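6. Setting Up for an Open Day

Read this section before you promise anything to visitors. The Kellavon sales sheet says a live demo takes five minutes to prepare. Allow 23, and more if Lakshmi Kartha's team has used the room.

6.1 Before the doors open

1. Charge both grippers fully. The battery light turns green early, so leave them plugged in after it does.
2. Run the marker check twice. A single pass proves very little.
3. Keep visitors behind the floor tape.

Caution: Do not let guests squeeze the gripper fingers by hand.

6.2 The kitchen task
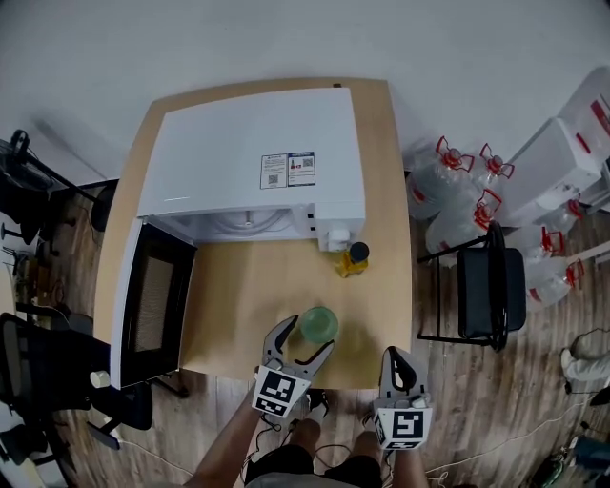 Kitchen tasks draw a crowd, and they are also where the claims get ahead of the machine. Guests see a cup go into a microwave and assume the job is solved. Start with the door already swung wide open, and one cup in the middle of the table between you and the oven. A green see-through cup shows up well against light wood, but try a plain glass before telling anyone that cups are no problem.

4. Move slowly, and keep the marker cubes facing up.
5. Say how many attempts were made. The 139 clean runs quoted in the brochure came out of 300.

Note: Questions about closing the door go to Murali Amin. Do not improvise.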